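How I Make Kaya on the Stove (Coconut Egg Jam, the Slow Way)

Posted in Breakfast, Things in Jars

I grew up thinking kaya came out of a tin. Then I rented a room for a year from a woman called Retno Tuhumury, and on my second Sunday there she put a bowl of it in front of me, still warm, with a pile of toast, and I ate so much that I had to go and lie down. I've been making it ever since. Mine isn't as good as hers (she stirs longer than I do and she knows it), but it's good enough that people ask for a jar when they come over!

If you've never had it, kaya is a spread made with coconut milk, eggs and sugar, perfumed with pandan leaf. Think custard that decided to be jam. You put it on thin toast with slabs of cold butter and then you make another one.

What you need

5 large eggs, at room temperature
500 ml coconut milk, the full fat kind
170 g white sugar
2 tablespoons dark palm sugar, chopped up fine
6 pandan leaves, washed and tied in knots
A good pinch of salt

A word on the coconut milk. Get one with a short ingredient list. The ones with a lot of thickener in them set up a bit bouncy, and I like mine soft. If your can has separated, tip the whole thing into a bowl and whisk it smooth before you measure.

Pandan leaves are in the freezer section at most Asian grocery stores, and frozen is fine. I've tried the bottled extract too. It's very green and it tastes a little like a scented candle to me, but my friend Filipa Calado swears by a few drops of it, so go ahead if that's what you've got.

Getting started

Take the eggs out an hour ahead. Crack them into a big heatproof bowl, add the white sugar and the salt, and stir with a whisk until the sugar has mostly gone. Stir, don't beat. You don't want foam sitting on top, it makes the finished jam look scummy.

Warm the coconut milk in a small pan with the pandan leaves and the palm sugar. You're looking for steam and a few lazy bubbles at the side, then turn it off and put a lid on. Leave it twenty minutes. I wash up at this point, or I mean to.

Fish out the leaves but keep them, they go back in later. Now pour the warm milk into the eggs in a thin stream, whisking the whole time. Go slow at first. Once half of it is in, you can speed up. Then pour everything through a sieve into a clean bowl. There will be little white stringy bits left behind in the sieve and you can throw those out.

The slow part

Find a saucepan your bowl can sit on without touching the water. Put two inches of water in it and bring it to a simmer, then turn it right down and set the bowl on top. Leaves back in. Now get your wooden spoon, or a rubber spatula if you have one that can take the heat, and start stirring. 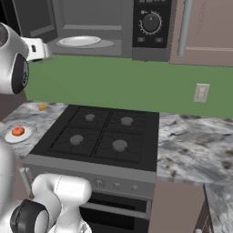 For the first fifteen minutes it will feel like you're stirring soup and you'll wonder whether you got the amounts wrong. You didn't! Keep scraping the sides and the bottom in big lazy loops. Around the half hour mark it starts to drag on the spoon a little, and after that things move along. Mine usually takes fifty minutes. Retno goes well over an hour and hers is the color of caramel.

Keep the water at a bare simmer. I know it's tempting to turn it up, I've done it, and what I got was sweet scrambled eggs. If you see tiny lumps forming, lift the bowl off, set it on a folded towel and whisk hard for a minute. Top up the water from the kettle if it gets low.

You're done when you can drag a finger across the back of the spoon and the line stays put. It'll look a bit looser than jam. It firms up a lot in the fridge, so stop sooner than you think.

Fixing lumps

Even when I'm careful I get a few. Take the leaves out, let the kaya cool for ten minutes, then run a stick blender through it until it's glossy. Anisa, Retno's daughter, thinks this is cheating and likes hers grainy, which is how her grandmother made it. Both ways taste great, so please yourself.

Jars and keeping

Wash two small jars in hot soapy water and dry them in a low oven. Spoon the kaya in while it's warm, let it cool with the lids off, then close them and put them in the fridge. There's egg in this and very little acid, so it isn't a shelf jam and you can't can it the way you would strawberry. I eat mine within a week. I've frozen it once and it went watery, so I wouldn't bother.

The toast

Thin white bread, toasted darker than you'd normally go. Cut the crusts off if you're feeling fancy. Spread kaya on both slices, and put cold salted butter in the middle, sliced (don't try to spread it). Press it together and cut it into fingers. Soft boiled eggs with soy sauce and white pepper on the side, strong coffee, and that's my favorite breakfast there is.

It's also lovely stirred into plain oatmeal, or on a pancake, or straight off the spoon with the fridge door open.

A few questions I got last time

Kamarul Teoh asked about using all palm sugar. Yes, you can swap it gram for gram. It comes out darker and a bit smoky and takes a few minutes longer to thicken.

Ikhsan wanted to know if you can double it. You can, but use a wider bowl and expect to stir for a good while past the hour. Put a podcast on.

And for whoever asked about light coconut milk: I tried it in May and it never really set. I poured it over rice pudding in the end and had two bowls.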